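Headscarf Knots of Flanduvcombe

The Flanduvcombe knot is a family of ways to tie a square headscarf, first worn by orchard workers in the hill town of Flanduvcombe and still a favorite at its August plum fair. Few folk garments do so much with so little cloth! One plain square can shade the neck, hold back long hair, carry a lunch home, or turn into a small crown for a wedding morning.

Origins

Local tradition puts the first scarves in the orchards below Jornesach, the long ridge on the town's north side. Pickers worked with their heads down among low branches, and loose hair caught on twigs. The earliest surviving scarf is a coarse linen square, darned along one side, with a border of tiny blue crosses that still looks wonderfully fresh.

A dye works on the river later brought in brighter cloth. Its order book lists 857 scarves in a single season, most of them in a rusty red made from madder root. Blue cost more and was kept for feast days.

Tying styles

Collectors recognize 17 knots, though only five are in common use. The simplest, the picker's knot, sits low at the nape and comes undone with one pull. The Masilela is the showpiece: both tails are twisted into ropes, crossed over the forehead, and tucked back under the fold, giving a raised double band that stays put through a whole evening of dancing.

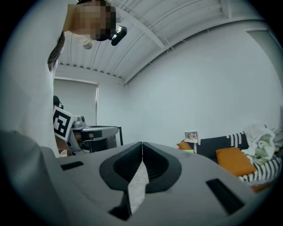 Text by the editors of Balance, folk dress section

Hair worn under the scarf is usually parted in the center and pinned flat. Younger wearers often leave a length loose at the shoulder, a fashion that older pattern sheets call "letting the bird out." The phrase turns up in at least one harvest song too, where the bird is told to come home before the frost.

Cloth and care

Linen grips better than cotton and gets softer with every wash, so old scarves are prized for the trickier knots. Silk is beautiful but slides, and silk wearers add a hidden stitch behind the ear. Madder reds should be washed in cool water and dried in the shade.

The town museum holds 151 scarves, many with the maker's initials worked into one corner. The drawers also contain paper patterns, two wooden printing blocks, and a child's practice square with the folds marked in chalk.

See also: Kerchief; Madder; Plum fair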